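Reading time: 4 min

3.2 Collecting the demonstrations

Earlier drafts of this section described our procedure as "natural two-handed tabletop manipulation." Reviewers asked what was natural about it, and we have dropped the word. Demonstrators worked with a hand-held gripper in place of their fingers, at a round white table, moving small household goods. The target was 2,000 episodes, to be split between rigid items (boxes, pens) and items with opinions of their own (bags, and whatever the bags contain).

Rigid items went quickly. A small upright box offers two flat sides and asks only that the jaws arrive level (Figure 2). 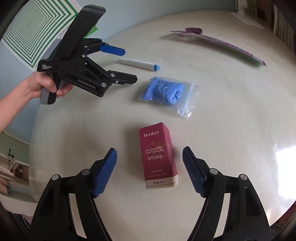
Our first 400 episodes were almost entirely of this sort, and the policy trained on them learned to approach everything as if it were a box. Shown a plastic bag, it closed its fingers with great confidence on the air above it. We then changed the sampling plan so that 69 percent of new episodes involved film packaging, a figure reached by argument and defended here by tradition.

Bags brought their own trouble. Demonstrators disagreed on whether to grip the seal or the contents, and Ülle Uibo, who wrote the labeling guide, allowed both on the condition that the choice be recorded. Clay inside a bag is a forgiving thing to pinch, which made these episodes popular near the end of a shift. Larger flat bags were less loved, and we logged 19 abandoned attempts in the first afternoon alone. We kept them, under the label "abandoned," and they later proved the most quoted part of the Givholm set.

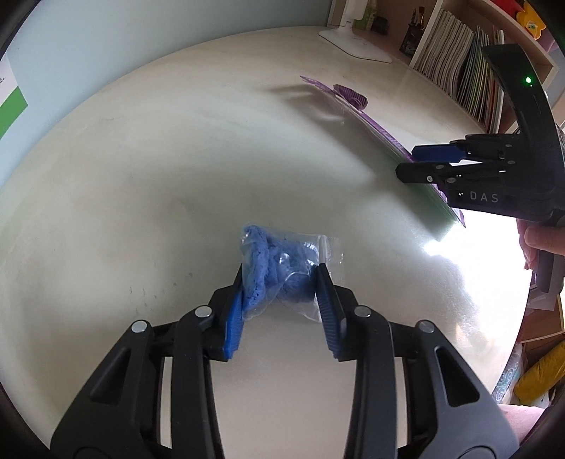 3.3 Filtering

Episodes were removed if the object left the table or if the demonstrator did.

Related items
Zarnberg: notes on labeling soft goods
Distari workshop papers, December
The Givholm set: known errors

Contact the authors | Copyright Zarnberg | Back to top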